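# Why does a car need so much road to stop?

Maybe you have seen it from the back seat. A ball rolls into the street, the driver pushes the brake hard, and everybody leans forward. The car stops, but it does not stop at once. Why?

Stopping has two parts. The first part happens in the driver's head. The eyes see the ball, the brain understands it, and the foot moves to the brake. During this small time the car still goes at full speed. If the driver is tired, or is looking at a phone, this part becomes much longer.

The second part belongs to the car. The brakes press on the wheels, and the tires hold the road. This holding is called **friction**. On a dry road there is a lot of it. On a road with rain, ice or wet leaves there is less, and the car slides further.

Speed is very important here. When a car goes 2 times as fast, the braking part becomes four times as long — many grown-ups are surprised by this.

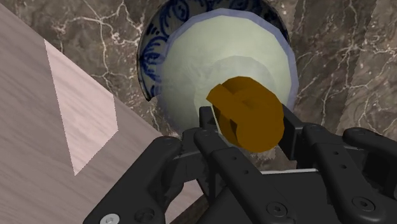 *A computer-made picture: black robot fingers, a small orange object and two bowls.*

Now, what about the people inside? When a car stops suddenly, your body wants to continue forward. The seat belt holds you at the hips and the chest, where your bones are strong. Please wear it low on the hips, and never put it behind your back. Smaller children need also a special seat, so that the belt does not lie on the neck.

Vasilică Furtuna teaches road safety to children in the village of Celar. In May she takes her class to the school yard and draws a long chalk line, to show how far a car travels before it stops. The children walk along it, and they always ask if the line can be so long.

What can you do when you are walking?

- Stop at the edge of the road, also when you are in a hurry.
- Look left, right, and left again.
- Wait until the cars have stopped fully.
- In the dark, wear something bright.

If your ball rolls into the street, let it go and call a grown-up.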